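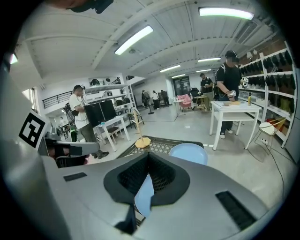
Okay, hi everybody. (Wait for the door.) I'm Nafula Kombo, I do level design at Skestmont, and I'm going to talk about the map we threw out of Bruvovo.

Quick show of hands – who has played it? Who finished the harbor? Right, fewer hands. That's my talk.

So the harbor was my baby. It was going to be the big open level in the middle of the game, with boats you could climb on and a market and a lighthouse you could see from every rooftop. I worked on it for five months and I loved it so much that I stopped watching people play it. Verena Rüegg ran our playtests and she kept sending me these polite little messages, and I kept answering "they'll get it once the lighting is in." They did not get it once the lighting was in!

SLIDE: the death map. We logged 1,115 deaths in the harbor over one round of testing, and almost 80 of them were people falling off the same ladder. Same ladder! Let them laugh here, then go on.

Then the quit numbers. Say this slowly. Players were putting the controller down in the fish market, walking in circles, and not coming back the next day.
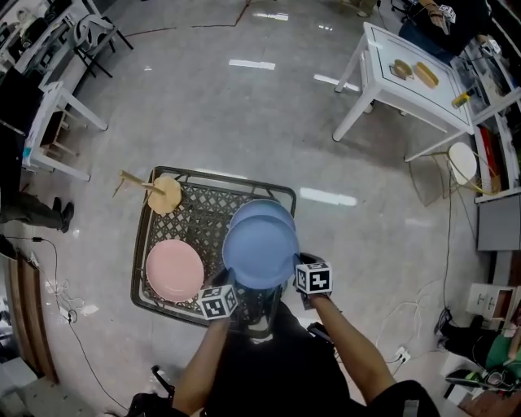 Plates and a rack in the tray

What we tried first, and I'll go fast through this:
Arrows painted on walls. Ugly, and people still missed them.
A talking seagull. Idrisa Rotich voiced it himself and he's very proud of it, so be nice if you see him in the hallway.
Bigger map icons. These helped a bit on a TV and did nothing on handheld.

Then Yuzuki Iwasaki sat down next to me and asked what the player wants when they walk into the harbor. I talked for ten minutes and never answered her. The player wanted to find their sister. The sister wasn't in the harbor. I'd built a whole town with no reason to be in it.

(Drink some water. Skip the next bit if we're past the halfway mark.)
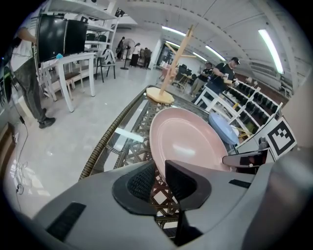 Nairobi, August 2023

We cut it down to one street, the dock and the lighthouse. I sulked for a week. The sister's coat went on a hook inside the lighthouse door, and you can see the light from the dock, so people just walk to it. The ladder is gone too.

SLIDE: before and after, side by side. Leave it up for a while.

The leftover market stalls went into the Erkard level, by the way, so look for the fish.

Questions. If someone asks about the sequel, point at Subira Khaemba in the front row and sit down.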